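Wanted: two or three people to help finish a tidy-up robot (shared workshop, evenings, small pay)

Posted 8 Apr 2023

Hi! I rent a bench at Vadard, the shared workshop behind the old tile store, and for more than 25 weeks now I've been working on a project I call Handeo. The idea is easy to say and a pain to do: an arm that clears the top of a dresser and puts the stuff away in the drawers underneath. My own dresser at home is a disgrace, so you can guess where that came from.

Most of the work so far has been in simulation. I have a Franka arm on a pedestal next to a four-drawer dresser, with the sort of junk that ends up on top of one – a basketball, a phone, a statue – and I keep sending the gripper down to see what it makes of it all.

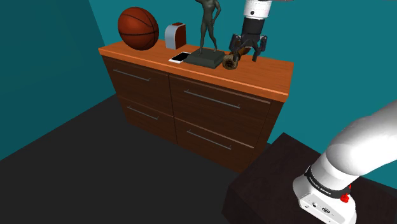 I've got as far as I can by myself, and I'd love some company. What I need most is somebody who likes fiddly grasping problems. Round things and lumpy things drive me up the wall, and my grasp planner (a homemade lump of Python named Turnico, please don't ask) picks silly angles for both. If you've ever tuned one of these and enjoyed it, write to me today!

I'd also like a person who is good with their hands. We'll be building the real dresser at Vadard over the summer, with slim bar handles to match the model, and my woodworking stops at shelves. You don't need to know a thing about robots for this part. You do need to be okay with building a drawer, having me measure it, and then maybe building it again.

The drawers are the other big job. I use a second view from down by the gripper, and getting from that view to a decent guess at where the handle bar is has eaten most of my spring.

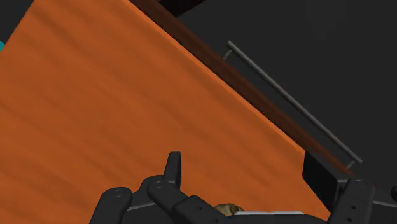
Simulation render: Handeo project, Vadard workshop

If you know camera calibration, or you're a student who wants to learn it on something real, that piece is yours. I'll share all my code and my very messy notes.

Now the boring bits. I'm asking for 8 hours a week, mostly evenings, until the end of September. There's a flat $400 per person, paid half at the start and half at the end. It isn't much, I know – the whole budget is $2,349 and the lumber has to come out of that too. Bench fees are covered, and so is coffee from Zanetti across the street.

To apply, send me a few lines about something you've built, finished or not, plus which evenings you're free. No résumé, please. You can leave a note in the Handeo tray at the Vadard front desk or use the reply button on this page. I read everything and I'll write back either way.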